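On Keeping Spare Parts: A Note on Household and Workshop Inventories

Last updated: Sep 29, 2020
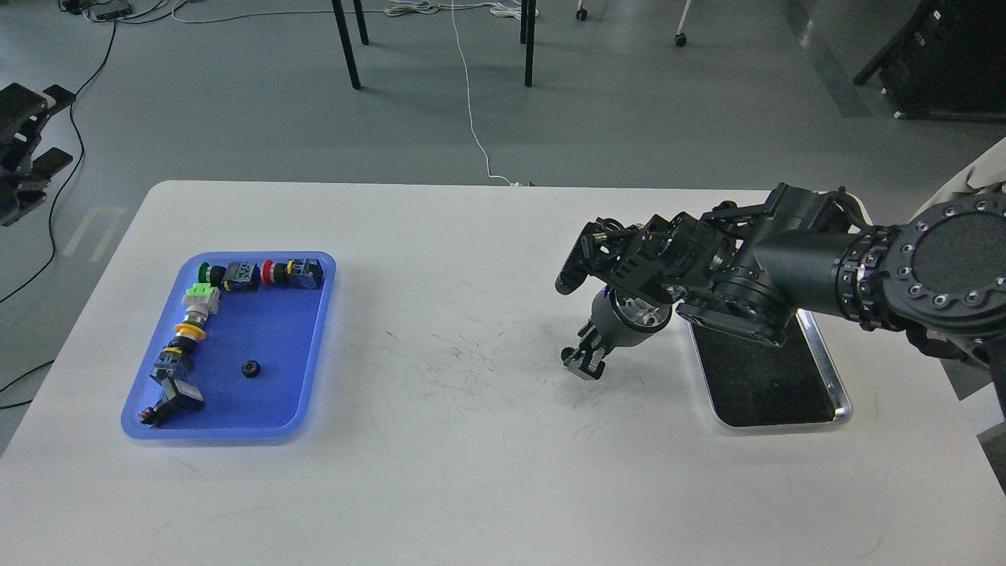

Push buttons and switch parts in a blue tray.

Readers of this blog will be aware that its usual subject is the upkeep of older buildings. The present entry concerns the storeroom, and in particular the question of how long a spare part should be kept before it is given away or discarded.

The storeroom at Privside was reviewed in July. The written inventory listed 978 items, a number of which could not be matched to any equipment still in service. Several boxes carried the name Hiltex and a shelf code from a system that was retired before the present owner took possession. Two drawers held hinges for doors that were replaced long ago.

It has been the practice here to keep any part for 10 years. That period was set when suppliers were slow and the nearest counter, Tóth, closed at noon. Orders placed with Ganholm now arrive within the week, and the case for holding small, common fittings is weaker than it was.

The following rule has therefore been adopted. A part is kept if the equipment it serves is still in use and the maker no longer supplies it. All other parts are offered to neighbors and then sent for recycling. Paint, sealant and anything with a printed expiry date are reviewed every spring, whatever their condition.

Exceptions have been made for window hardware - the original latches are of a pattern no longer sold - and for roof tiles, of which almost 4000 remain stacked behind the north wall. These will stay where they are.

Labels deserve a word as well. Each should state what the part fits, in plain words, and the year it was put away. A label reading "misc." is of no use to the next person who opens the drawer, and there were a great many of those.

The revised inventory is kept in a binder by the storeroom door. The cellar shelves have yet to be reviewed.

2 comments | 10 shares

This site uses cookies. By continuing to browse, you accept their use.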